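Durkavance 20: Portable Screening Kit for Film Societies and Festivals

The Durkavance 20 is a complete outdoor and small-hall cinema kit, sold or rented as one package. It was put together by Brullel for programmers who show independent features in places with no permanent projection, such as school gyms, courtyards and town squares. Everything travels in six hard cases that fit in a cargo van with the rear seats folded.

## What comes in the kit

- Laser projector with standard zoom lens and a spare remote
- 20-foot folding screen frame with front and rear fabric
- Playback unit with two removable drives
- Two main speakers, one center speaker, stands and covers
- Six-channel mixer with one wireless microphone for introductions and Q&As
- All power and signal cables, labeled at both ends
- Tool roll, gaffer tape, sandbags (shipped empty)

The long-throw lens is sold separately. You will need it if the projector has to sit behind the audience in a hall deeper than the standard lens allows. Send us a floor plan and we will tell you which one to order.

## Screen

The frame is aluminum and folds at marked joints. Two people can raise it, but we recommend three outdoors. The front fabric is matte white and has no visible seam. The rear fabric is gray and is meant for evening shows where the projector must stay behind the screen.

Both fabrics attach with snaps. Start at the top center and work out to the corners, then do the bottom edge last. If you snap the sides first you will get a diagonal wrinkle that does not pull out.

Do not raise the screen in a steady wind without the guy lines. They are in case 4, under the speaker covers.

## Playback and subtitles

The playback unit reads common festival file formats and standard disc images. It does not play encrypted cinema packages. If your distributor only supplies those, ask for a screener file with burned-in subtitles, or contact us about the server option.

Subtitles can also be loaded as a separate text file. Size, height and color are set from the menu, and the setting is saved with the film. Nazma Herath, who programs the Onditz touring series, asked for this after several dual-language shows where the lower line ran off the fabric. It has been standard since the February update.

Files should be delivered and tested at least a day ahead. For a Wednesday screening we suggest a full playthrough on Tuesday, with sound.

## Sound

The center speaker carries most of the dialogue and should sit directly below the screen. For older films with a mono track, use the "Mono Center" preset and turn the side speakers down. The presets are printed inside the lid of case 5.

## Power

The whole kit runs on one 20-amp circuit. Don't share that circuit with a popcorn machine or coffee urn. Generator users should choose an inverter model and park it behind a wall if there is one.

## Rental and purchase

Rentals are booked through Ait Ali, our distribution partner. The standard rental is $464 per night, with pickup after 9 a.m. and return by noon the following day. A delivery driver can be added, and so can an operator. Nonprofit film societies may ask for the series rate, which covers 6 nights in one season.

Purchase prices are quoted on request and depend on the lens and case finish. Salvador Nogueira handles quotes and can arrange a demonstration at our shop.

## Care of fabrics

Brush off dust before folding. Small marks come off with a damp cotton cloth and a little mild soap. Speaker covers and the black skirt can be machine washed cold and tumbled on low.
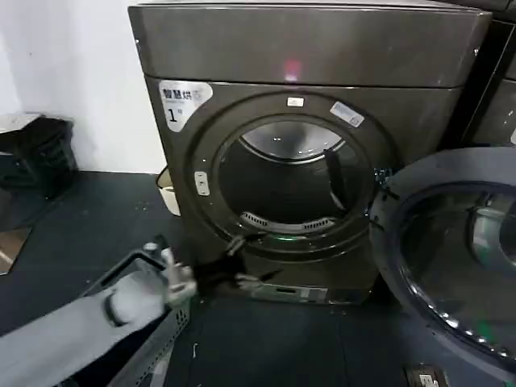
The front and rear fabrics must be hung flat until fully dry, then rolled on the tube supplied. Replacement snaps are sold in bags of 20, and replacement fabric ships separately from the frame.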